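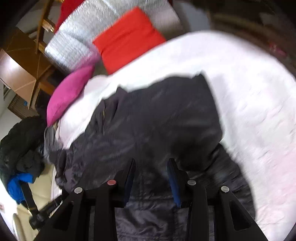 Progress report for the second quarter
Project: Viltis, plausibility checks for hobby weather stations
Prepared for: Druvunard Fund

1. Work done in this period

The network has now 434 stations which send data to our server. In April we started to compare each reading with its nearest neighbours before it goes to the public map. If a temperature differs too much, the value is held back and the station owner receives a short e-mail.

Until the end of June the check has held back 800 readings. Most of them came from only 11 stations. In the Wubshet valley, several sensors are mounted on south walls and show too high values from noon until four o'clock. We wrote to the owners and six of them agreed to move the sensor into shade.

2. Difficulties

The rule is too strict in the mountains. On clear mornings the valley floor can be much colder than the slope above it, and our check treated these correct values as errors. We have therefore added the altitude of each station to the comparison. For 40 stations the altitude was missing or was entered in feet, and we had to correct it by hand. This took three weeks longer than planned.

The rain gauges are not checked yet. Showers are very local, so a comparison with neighbours does not help much. We would like to discuss this point with you before we continue.

3. Budget

Spending is within the approved plan. The server at Zendov became more expensive in May, but we paid less for travel. We ask for your permission to move the remaining travel money to hosting.

4. Next quarter

- check of wind and air pressure values
- new guide for mounting a sensor, in two languages
- test of the map on mobile phones

The list of the stations with their altitudes is attached as Annex A.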